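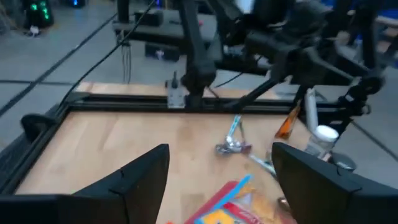
Section 2: Setting up your sorting table

OK, you've read the welcome pages and you've got the Plarumach bins out of the box. Time to put them to work! I wrote this part after doing my own kitchen odds and ends three times over (the first two went badly), so the steps are in the order I wish I'd used.

What you need
The bins from your set, any mix of sizes
A table you can leave messy for an afternoon
A damp cloth and a dry one
The sheet of Dolell labels from the lid of the box
A pen that doesn't smear on plastic

2.1 Clear and wipe the table

1. Take everything off and wipe the top down. If it's a bare wood top like butcher block, go easy on the water and dry it right away.
2. Peel the film off the bins. It hides under the rim, so run a fingernail all the way along.
3. Wash the bins in warm water with a little dish soap and let them air dry.

CAUTION: Don't put the bins in the dishwasher. I did it with my first set and the long sides bowed enough that they wouldn't stack anymore.

2.2 Dump one drawer

4. Pick ONE drawer or shelf and put what's in it on the table. I know it's tempting to empty the whole kitchen while you're feeling brave. Please don't, you'll be eating dinner standing up.
5. Pull out anything sharp before you do anything else. Scissors, pliers, peelers, that sort of stuff. Close whatever closes and set it at the back, handles toward you.
6. Stand up all the bottles and check the caps. Give each one a quarter turn even if it looks shut.
7. Snacks go off to one side. Open packages get clipped or eaten (I vote eaten).

CAUTION: Medicine, vitamins and cleaning products don't belong in open bins, and they really don't belong in a bin with food. Put them back where kids and pets can't get at them before you carry on.

2.3 Give each bin a job

8. Set the biggest bin down first, on the side of the table you reach for most. Mine is the left because I'm a lefty, but do what suits you.
9. Put the smaller one right beside it or tucked in behind. The big bin takes bulky, light things, and the little one gets whatever would get lost in there.
10. Leave the rest of the table open for jars and silverware. You'll want elbow room for the next bit.
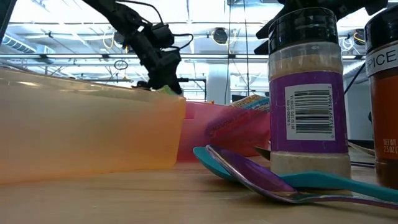

11. Line up your spice jars on the open side and tighten the lids. Turn the front labels toward you so you can read them without picking each one up.
12. Look for doubles. If two jars hold the same thing, finish the older one first and mark its lid with a dot.
13. Lay loose spoons flat in front of the jars for now. They get their own spot in Section 3.

NOTE: A store barcode sticker on a jar can stay where it is unless it's covering the date. If it has to come off, warm it with a hair dryer on low for 28 seconds and lift from a corner. I timed this more than I'd like to admit. Keep the dryer moving, and skip it on thin plastic.

NOTE: See-through bins are great for finding things but they let light in too. Spices keep better in the dark, so once you're done sorting, the jars should live in a cupboard even if they look nice out on the counter.

2.4 Fill and label

14. Fill the big bin to just under the rim. A bit of something leafy poking over the top is fine while you're sorting, but it'll snag if you stack another bin on it.
15. Write your labels before you peel them. Stick them on the short end, 2 inches down from the rim, and press for 5 seconds.
16. Wait overnight before you wipe over a label. The glue takes its time.

If you run out of labels, the Plosetti refill pack has 100 on a roll and they're the same width. The Maluleke ones are wider and will wrap around the corner on the small bins, so save those for the big one.

Carry the full bins with both hands, one under each end, and go on to Section 3 for the silverware.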